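Plaid, Please

Oct 23, 2024

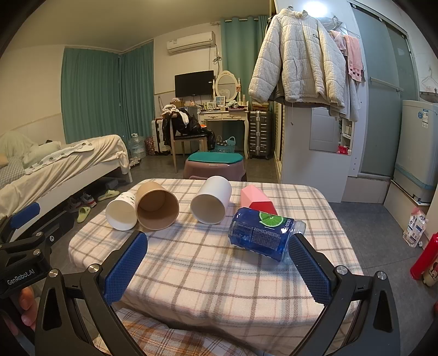

The plaid cloth, mid-week, with paper cups.

So I have been on a tablecloth kick, and if you've been reading this blog since the napkin ring phase you are probably not surprised. My mother always had a cloth on the table, every day of the year, and I spent my twenties thinking that was the fussiest thing a person could do. Bare table, plate, fork, done! And now look at me. I own more tablecloths than pants.

It started when we moved into the apartment on Stilach Street and I got my aunt's old table. It's a good solid table but it has a ring on it from a soup pot (my cousin's doing, he still denies it) and a long scratch down one side, and I got tired of looking at both. I was going to refinish it. I bought the sandpaper and everything. The sandpaper is still in the hall closet, under the vacuum bags, and I bought a tablecloth instead.

That first one was a disaster. It was shiny white polyester and everything slid off it. I put down a bowl of olives and the bowl just kept going. It also made a sort of whispery noise whenever anybody moved their knees, which drove my husband up the wall. It lives in the trunk of the car now and I use it for hauling plants.

Then my friend Mireille Sleiman told me to go see the remnant bins at Rawashdeh, the fabric place behind the old post office. If you have never been, go, but eat lunch first because you will be in there forever. Everything is in bins by weight and there's no order to any of it that I can see. I found some lovely heavy blue stuff I didn't need, a piece with lemons on it, and a good long stretch of plaid. I paid 33 dollars for all of it and felt like I'd robbed the place.

I have come to believe that plaid is the best everyday pattern there is. Solid colors show every crumb. Flowers are pretty but I get sick of them by the second week. With a soft plaid on a cream background, your eye just kind of wanders over it and you don't notice that somebody had toast. Mine has brown and gray in it and a little bit of orange that you only see when the light is nice, and it goes with every dish I own, even the ugly ones.

A few things I've learned, for those of you who asked after the last post:

Wash the fabric before you hem it. I didn't, with the lemons, and now the lemons are a table runner.

Measure the drop sitting down. I had mine hanging nice and low like in the magazines and then I sat down and had a lap full of fabric. I took it up 2 inches and it was so much better.

Cut the corners square and fold them in before you sew the sides. I can't explain mitered corners in words, I've tried, I typed out four paragraphs and deleted them. Ask somebody's grandmother.

Don't iron the whole thing! I shake mine out hard and put it on the table a tiny bit damp and smooth it down with my hands, and by dinner it looks fine. My mother would faint. She also irons dish towels, so there's that.

For stains, I'm a plain dish soap and cold water person. Coffee comes out if I get to it the same day. Beet juice does not come out, no matter what the lady at the market says. I moved the candle holder over that spot and there it will stay.

Somebody named Zaid Obeidat left a long and very kind comment last time asking if I'd thought about putting a felt pad underneath. I had not, and I went and got one, and Zaid, you were right! The table is so quiet now. You put down a mug and it goes "pmf." It also stops the cloth from creeping toward whoever has the most restless legs, and in this house that's me.

Next on the list is something for the holidays. I'd like it done before December, so realistically I need to start now and finish on the night before everyone comes. I keep going back and forth between dark green linen, which would be gorgeous and which I'd be scared to eat on, and a red check that my sister says looks like a pizza parlor. I like pizza parlors. I think I may do the check and just put the good glasses on it.

I've also got a bag of scraps that I want to turn into napkins, five to start with, one for each of us and one for whoever drops by. They won't match. I'll put them up here when they're hemmed, and if any of you have a trick for keeping the edges from going wavy on the machine, please tell me in the comments, I've ripped out the same seam so many times that the cloth is starting to look like lace.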